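How I Deal With the Packaging Pile (Before It Takes Over the Table)

2023-04-03

Okay, confession time! I order way too many little things online, and the packaging used to live on my table for days. I'd open something, get excited about it, wander off, and the torn envelope would still be there at dinner. So I made myself a routine, and it takes me maybe five minutes now.

Start by clearing a table. Mine is an old folding one (scuffed to bits, I don't care what happens to it) and I keep it just for opening mail. Bring a pair of scissors, a marker and two paper bags, one for recycling and one for trash.

Open everything first and carry the stuff you bought to another room. I really mean it, get it out of there! If the new thing stays on the table you'll start playing with it. I lost a whole evening in June to a Bikix lamp kit that way.

Now push all the empties together in the middle.

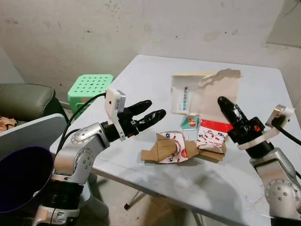 Torn paper and cardboard, plus the ripped envelope with its label still on.

Labels come next. I black out my name and address with the marker, or if the paper is already ragged I just tear that corner off and shred it. Check for a packing slip inside too – I once tossed a Melenow return form and had to write to them three times to get another.

Then sort. Plain paper envelopes get flattened and go in the recycling bag. If there's bubble lining, try peeling it away from the paper, and if it won't come off, the whole thing goes in the trash (that's the rule here in Dunmore, so look up yours). Small cardboard pieces get pressed flat and tucked inside the biggest one so they don't blow around on pickup day.

I save a few good mailers for sending things out. My limit is 40, which I know sounds like a lot, but I sell old buttons and they go fast! They stand upright in an Undero file box under the table.

Last thing, wipe the table and fold it up. If I leave it standing, there's a pile on it again by morning.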